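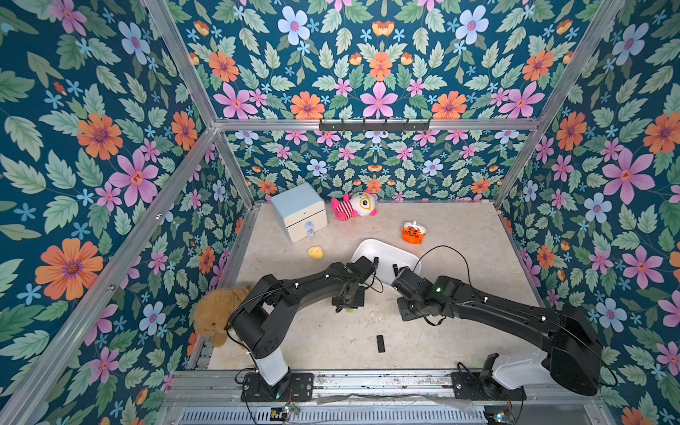 Tray (household)

A tray is a flat, shallow thing with a raised edge, and I've been keeping this entry going since April, mostly because I own far too many of them! The edge is called the lip or the gallery. Wood, tin, lacquer and plastic are the usual materials, and I'd add papier-mâché (Abílio Paiva sent me pages and pages on that one, thank you).

Names and types

A salver is a tray with no handles, used for handing over letters or drinks. A butler's tray has fold-up sides and sits on a stand. In Endham people say "waiter" for any small tray, which confused me badly the first time I ate there.
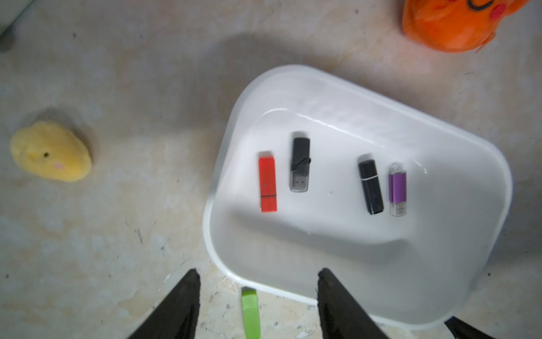 White plastic tray with four USB flash drives.

Tea trays

My favorite part! The hanging tea tray has three arms meeting in a ring, so you can swing it through a crowded market and the glasses stay put. Oğuzhan Karaca tells me the Çınar tea house had 80 of them at one time, all brass, and I'm still hoping somebody has a picture.

Care

Lacquer hates hot water - wipe it with a soft cloth and leave it at that. Tin wants drying right away. Plastic will put up with nearly anything except a hot pan.
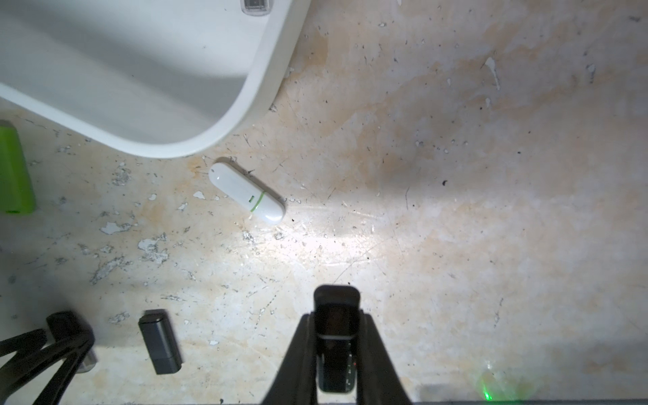 Rounded corner of a white plastic tray.

See also: Salver, Tea glass, Lazy Susan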